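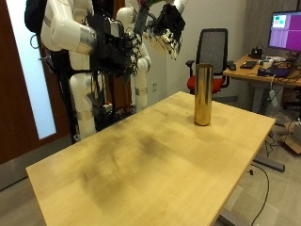
Units > Robot Cell Care > Handout 4: Wrist cameras and cables

Right, this week we're looking after the Kokdale cell, and I'll warn you now, most of it is wiping things and following cables! Power the arms down at the Ledgate panel first, then start at the wrist. I go over the screws on the hand plate, then the gear, then run a finger along the cable (slack is fine, kinks aren't). 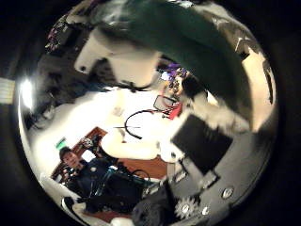

Adelmo Cattaneo wanted to know whether you can skip the gear if it sounds all right. Please don't – grit gets in well before you hear it. Log the hours while you're there. We regrease at 700, and the left hand is sitting on 527.

Next, bring the arm down to the table slowly and check that the fingertip pads sit flat.

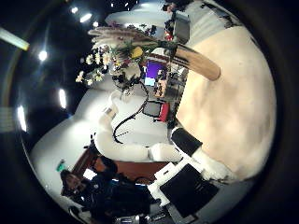 Someone asked if a worn pad can be turned round and used again. Once, yes, but write it on the sheet or we'll lose track.

Lenses come last. Dry cloth, no spray, and then hold something soft right up close to see how the picture copes. 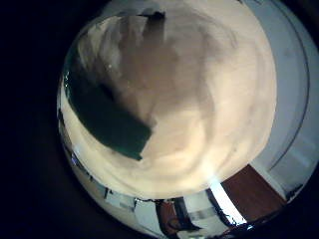

If the colours drift, rerun the Hondari calibration, program 151, and save it under your own initials.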